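A small thread about how I keep things in order on my table. I am not an expert, I only live in a small apartment and I like when I can find my scissors.

I moved to Jimstead in February. The old place had a storage room in the basement. The new one has one big white table and a lot of hope.

First thing I learned: a table is the most dangerous furniture in the home. A shelf gets full and then it stops. A table always says yes, please, put one more thing on me.

For a long time I had everything in one big drawer. Tape, batteries, receipts, birthday candles, the small key that opens I do not know what. Each time I needed tape, I made a worse mess than before.

So I changed to boxes. Small ones with a lid that stays attached, like a flap. I tried loose lids too, but I lost 2 of them in the first week, and a box without its lid is only a place where dust goes.

I bought mine at the Voß shop near the station, in white. My sister told me white gets dirty fast. She is right, but I see the dirt and I wipe it, and with the brown ones I had before I never wiped anything.

My rule for a box: one box, one job. Box for mail. Box for cables. Box for sewing things. When I write "various" on a box, I know already that I will not open it for five years.
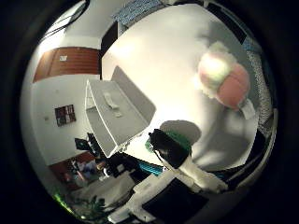
About soft things. They are harder than paper and cables, because they have no corners. A plush toy, a fluffy slipper, a winter hat, they do not stack and they roll away. I stopped to put them in boxes with lids. They go in an open basket, or on a hook if they have a loop.

And please leave the tag on a plush toy if it has washing instructions. I cut one off once, then I washed the toy too hot, and it came out half the size and with a different face.

Someone asked me yesterday how many boxes is enough. I have 4 on the table and I don't want more. If I need a new one, something from the old ones must leave first. It sounds strict, but it saved me from buying a second set at Davunano when they had the sale.

Clips are also a subject. I use them for closing bags, for keeping papers together, for holding a curtain when the sun is too strong. But they travel! I find them in the bathroom, I find them in my coat. Now the clips have a cup and the cup does not move.

For labels I tried the nice printed ones from Plidari. They look very clean, but when the content changes, the label is wrong and I am too lazy to print again. Masking tape and a pen is better for me. I can pull it off and write a new one in half a minute.

One mistake I want to tell you, so you don't do it. I put the box with the mail in a cupboard because it looked more tidy. Out of my eyes, out of my head. I paid the water bill late and there was a fee. The mail box is back on the table since then, with the lid open, so I can throw the letters directly in.

How I clean the table on Friday evening: first I take everything off, also the things that are "in the right place". I put it all on the bed. Then I wipe. Then I bring back only what I used this week. The rest must find another home before I can sleep, and this is why the bed is a very good place for it.

If you have little time, do only one corner. I mean it. One corner of the table, five minutes, then stop. The next day it is easier to do the next corner. When I try to do the whole room in one day, I finish at midnight with everything on the floor and I eat crackers for dinner.

Somebody will ask about pictures on the wall, so I answer now. I hang them a bit away from the work table. When they were just over it, I always leaned things on the wall and they became crooked. Small frames are good for a small wall, but this is only my taste.

I still have no solution for the charging cables that I use every day. The box is fine for the spare ones, but the daily ones always lie around like spaghetti. I tried rubber bands and they broke. If you have a good method that doesn't need drilling (I rent, I am not allowed), please write it under this post.

Next time I want to write about the kitchen drawer with the plastic containers. I have to collect some courage before I open it.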